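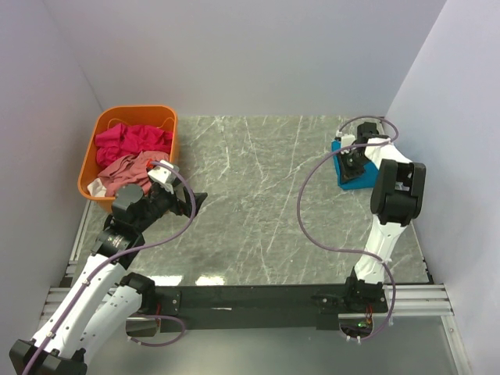

Ticket 449: Amplified phone, second handset has no sound boost

Status: Closed
Product: Drornar amplified cordless set, base with two handsets
Opened by: Styliani Antoniadis
Handled by: Dela Eshun, Brikus phone support
Opened: 23 May 2022

Problem as reported

I bought this set for my father, who has strong hearing loss in both ears. The handset on the base is very good for him. The second handset, which stays in the bedroom, rings loudly, but when he answers, the voice is quiet like on a normal phone. I press the BOOST key and the light comes on, but I hear no difference. Volume is at maximum. I have already changed the batteries.

Reply from Dela Eshun

Dear Styliani, thank you for the clear explanation. Please try these steps in this order and write to me what happens after each one.

1. Put the second handset on its charger and wait until the display shows the full battery sign.
2. During a call, press BOOST and then the volume key up. The boost has its own level, separate from the normal volume.
3. Open Menu, Sound, Tone, and select High. Make a test call.
4. Tell me the software number. It is in Menu, Info, last line.

Reply from Styliani Antoniadis

Step 1 done, no change. Step 2, the display shows level 3 but the voice is the same. Step 3, the voice is sharper, but it is not louder. Step 4, the second handset says 90 and the first handset says 152. Is it normal that they are different?

Reply from Dela Eshun

No, they should be the same. I asked my colleague Filipa Mota, who knows this model better than me. She says that a handset with the older number accepts the BOOST key but does not always receive the boost setting from the base. Please register it again:

1. On the second handset: Menu, Settings, Remove handset, OK.
2. Unplug the base from the power, and plug it in again after one minute.
3. Hold the FIND key on the base until it beeps two times.
4. Put the second handset on the base, not on its charger, and leave it there until the display shows Ready.

The handset will then load the newer software from the base. The phone book in this handset will be deleted, so please copy the numbers first.

Reply from Styliani Antoniadis

It took a long time, but now both handsets say 152. I called from my cell phone and the boost works. My father asked me to make it lower, because I was shouting in his ear. One more question: the bedroom handset now rings with a different melody. Can I put back the old one?

Reply from Dela Eshun

I am glad to read it. Yes, go to Menu, Sound, Ringer, and choose the melody. Each handset keeps its own. I close the ticket now, but you can reply here until the end of July and it will open again.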